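더운 계절의 과일 보관과 진열 습관을 살펴보는 생활 정리 조사에 참여하실 분을 모집합니다. 본 조사는 나카리 생활연구소(Nikari)가 주관하고 수납가구 업체 Omach가 칸막이 선반을 제공합니다.

## 모집 개요

- 모집 인원: 128명
- 참여 기간: 10월 중 7일간
- 참여 장소: 참여자 본인의 거주지
- 사전 안내 모임: 오후 3시, Emanance 1층 교육실

## 조사 내용

참여자는 배부된 선반과 장바구니를 이용하여 평소 구입하는 과일과 채소를 정리하고, 그 과정을 기록지에 작성합니다. 품목의 종류와 구입처에는 제한이 없습니다.

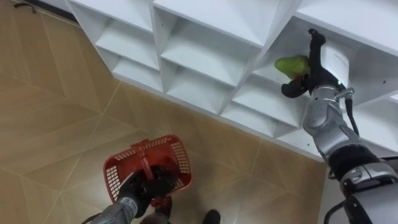

기록의 기본 단위는 선반의 한 칸입니다. 참여자는 품목을 칸에 넣거나 꺼낼 때마다 칸의 위치와 시각을 기재하여야 합니다. 흰색 칸막이 선반의 위 칸에 놓인 연두색 과일이라면 ‘상단’과 품목명을 적고, 빨간 플라스틱 바구니로 옮긴 경우에는 ‘바구니’로 표기합니다. 한 칸에 여러 품목을 함께 두는 것도 가능하며, 이때에는 품목별로 줄을 나누어 작성합니다.

## 신청 자격

- 만 19세 이상으로 주 1회 이상 직접 장을 보는 분
- 거실 또는 주방 벽면에 선반을 둘 공간이 있는 분
- 조사 기간 중 이사나 장기 외출 계획이 없는 분

같은 가구에서는 한 분만 신청하실 수 있습니다. 선반은 벽에 붙여 설치하며, 바닥재의 종류는 무관합니다. 설치 전후로 바닥 상태를 확인하는 점검표가 함께 배부됩니다.

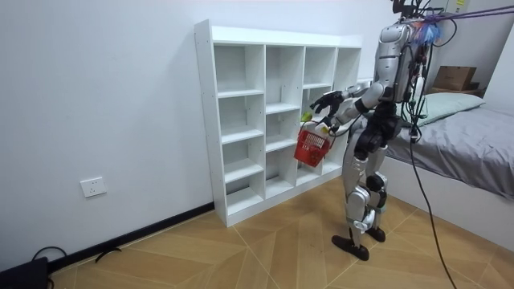
*벽면에 설치한 개방형 칸막이 선반과 손잡이가 달린 빨간 바구니*

## 제출 서류 및 선정

신청서 1부와 설치 예정 공간의 치수를 적은 서식 1부를 제출하시기 바랍니다. 선정은 가구원 수와 주거 형태를 고려하여 이루어지며, 결과는 개별 통지합니다. 기록지를 모두 제출한 참여자에게는 소정의 사례비를 지급합니다. 선반은 조사 종료 후 회수하며, 희망하는 경우 별도 신청을 거쳐 계속 사용할 수 있습니다.

제출된 기록은 통계 목적으로만 활용되고, 성명과 주소는 기록지와 분리하여 보관합니다. 참여자는 언제든지 중단 의사를 밝힐 수 있으며, 이 경우 제출일까지의 기록에 대한 폐기를 요청할 수 있습니다.

접수는 Emanance 1층 안내 창구에서 방문 또는 우편으로 받습니다. 우편 접수 시 봉투 겉면에 접수 번호 747을 기재하여 주십시오.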